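I have sorted the screws. All of them. It took most of Saturday and I would like some form of certificate.

Background: for 4 years my hardware lived in one coffee can and one slightly larger coffee can. The system was that you tipped out the can, failed to find the thing, and drove to the store.

Then in August I bought 40 wall anchors for a shelf that needed six, came home, and found I already owned 166 wall anchors. I know the number because I sat down and counted them, out of spite.

Babar Awan, who is married to my sister and owns a label maker, told me to get a drawer organizer. He said it the way doctors say "walk more."
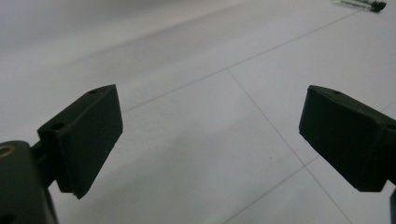

Small parts want to be on the floor. You can sort over a towel, you can sort over a baking sheet, and a washer will still go off the edge and roll until it meets a wall. My one piece of luck is pale gray tile. A black screw on that shows up from across the room. A zinc washer is the same color as the floor and is gone until you step on it in socks.

Anyway, drawers. I read reviews for two evenings. There is a man on the Ekwood forum with opinions about drawer stops that I now also hold.

The main argument over there is clear fronts versus solid fronts. The solid people say clear looks messy. I say I've owned two opaque coffee cans and I know how that story goes.

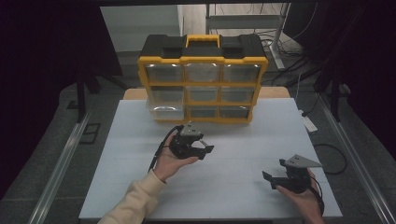 Nine drawers sounded like plenty. Then I tried to decide what the nine things were.

Draft one: wood screws, machine screws, drywall screws, nails, anchors, washers, nuts, picture hooks, misc.

Draft two: the same, except misc gets three drawers and nuts have to live with washers.

Draft three was mostly misc. I had a sandwich.

Things that came out of the cans and are not hardware: a guitar pick, a dried bean, a key to the Platlow Street apartment (moved out ages ago, sorry to whoever lives there), and one earring. My wife says it's not hers. We've left it at that.

Also one hex key per piece of furniture I have ever put together. All the same size.
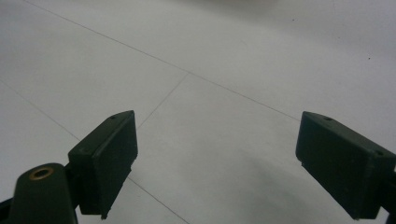 Bohdan Holovko from next door came over to borrow a hammer and stayed an hour giving rulings. He believes bent nails should be kept. He also believes you can straighten them. He went home with all the bent nails.

Final layout has anchors in a tall drawer on the top row, by themselves, like royalty. If you need a wall anchor, please message me. I'm begging you.

Babar has offered to bring the label maker over. I said the drawers are see-through. He said that isn't the point.

He's coming at 4.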